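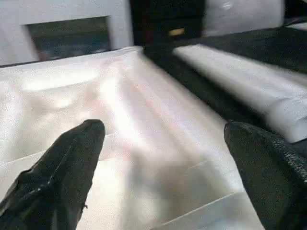
4. Trying the Astulo kit at home

Home | Papers | Kits | People | Contact
Filed under: Robotics, Hands-on Reviews

I'll say up front that I like the Astulo two-arm kit more than I expected to. Sura sells it for household jobs, and Nelu Bălan and I gave it 16 tries at a small table with screw-in legs. Set-up took us 295 minutes, mostly cables (the manual is dreadful on cables!).

The wrist views were my first worry. Get close to anything pale and long and it fills the middle of the picture, with the room squeezed in either side, as in Figure 2.

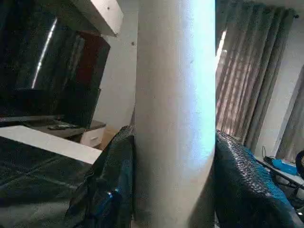

4.1 Working on the legs

With the table upside down you get at the sockets easily, and one arm can hold the frame while the other goes for a leg. I'd do it this way every time, and I'd put a sheet under it too. 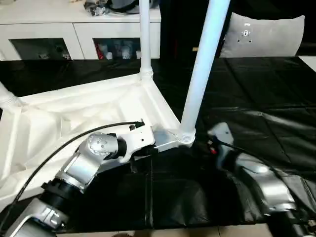 Nelu prefers the slower speed setting and I've come round to his view, though it does make for a long afternoon. We kept over 2,525 short clips between us, and I still haven't labelled the last batch.

With the table on its feet, we had each gripper take one of the near legs. I was fussier about arm height here than anywhere else.

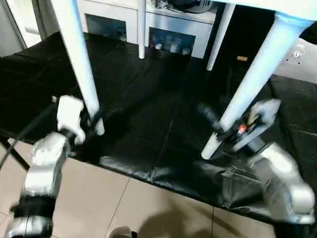
Can the kit be run by one person?
It can once it's set up, but get a second pair of hands for the first day.

Related items
Pop gripper pads: six months on
Ornmont arm stands compared
Cable routing for two-arm kits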